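Why Does the Lighthouse Town Have So Many Visitors?
A big question about holidays, answered by Mireille Khalaf

Hi! I'm Mireille, and I grew up in Clarnley, a little harbour town with one main street, a lighthouse and (in July, anyway) more visitors than seagulls. When I was eight I asked my mum why all these people came to look at OUR town when they had perfectly good towns at home. She said, "Ask them!" So I did. I've been asking ever since, and now it's my job to write about it.

The word for all this travelling and looking is tourism. A tourist is anybody who goes to a place they don't live in, stays a while, and then goes home again. If you've ever slept at a caravan park or gone to the city to see the dinosaur bones, you've been a tourist too.

What makes a place an attraction?

An attraction is the thing people come to see or do. Some attractions were there long before any people were, like beaches, caves, waterfalls and mountains. Others were built for a completely different job. Our lighthouse was put up to stop ships hitting the rocks! It has 131 steps inside, and I can tell you that the last few feel much taller than the first few. Ships don't need it so much these days, but families still puff all the way up to see the whales go past.

Then there are attractions that were made for visitors right from the start, such as theme parks, zoos and giant statues of fruit. I love a giant statue of fruit. I will make my whole family stop the car for one.

And some attractions aren't there all the time. A festival might last only a weekend. Clarnley has a lantern walk in winter, when the whole town carries paper fish down to the harbour in the dark. You can't see it in summer, no matter how nicely you ask.

How do people find out about it?

Before there were phones in everybody's pockets, people found out from postcards, posters and chatty aunties. My friend Rhiannon Eynon looks after the postcards at our little museum. There are 672 of them in the drawers, and the oldest ones show ladies in enormous hats sitting on our beach, looking very hot indeed.

People still send postcards, but now they also share photos, read reviews and look at maps online. One really good photo of a place can bring a lot of people to it, and sometimes the place isn't ready. That happened at Cabrera Cove, just up the coast from us. It had 2 parking spots and a very narrow track! Now there's a proper car park further back and a bus from town.

Who works in tourism?

Loads of people, and lots of them you might not think of. There are the ones you meet, like tour guides, bus drivers and the person who hands you the room key. Then there are the ones you hardly ever see. Somebody washes all those hotel towels. Somebody bakes the bread rolls before the sun comes up. Somebody paints the handrails so they don't rust in the salty air.

Ieuan Voyle takes people out in his boat to see the seals. I asked him what the hardest part was and he said, "Telling a boatload of people that the seals have gone somewhere else today." Seals don't read timetables.

Visitors also spend money in ordinary shops. They buy sunscreen and hot chips and a new hat after the wind takes the old one. In a small town that money can help keep the shops open all year, even in the quiet months when it's just us.

What do people take on holiday, and what do they bring home?

Packing is half the fun, I reckon! Most people take clothes, a toothbrush and a few favourite things from home, like a watch or a piece of jewellery for a nice dinner out. On the way back there's usually something extra in the bag. We call that a souvenir, which comes from a French word for remembering. It can be a tea towel, a magnet or a ticket stub. Mine is nearly always a pencil. 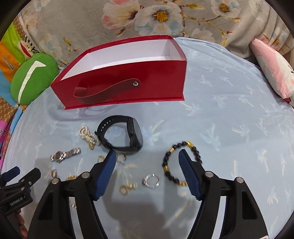 Can there be too many visitors?

Yes, there can. If too many feet walk over a sand dune, the grass dies and the sand blows away. If too many houses are rented to visitors, the people who work in the town can't find anywhere to live. And some places are special or sacred to the people who belong there, so visitors might be asked to stay on the path, or to look from a distance, or not to go in at all.

Some places let in only a certain number of people each day. Others ask visitors to pay a small fee, and the money goes to mending paths and looking after animals.

How to be a good visitor

Read the signs, even the boring ones. Take your rubbish with you. Leave shells and rocks where they are, and give wild animals plenty of room. Learn how to say hello and thank you if people speak a different language there. And ask questions! People who live in a place usually know where the best ice cream is.

Try it yourself

Pretend a visitor is coming to your street for one day. What would you show them first? Draw a map with your favourite spots on it, and put in at least one thing that isn't in any guidebook. On mine I'd draw the wall behind the bakery, where the bricks stay warm and the fat orange cat sleeps.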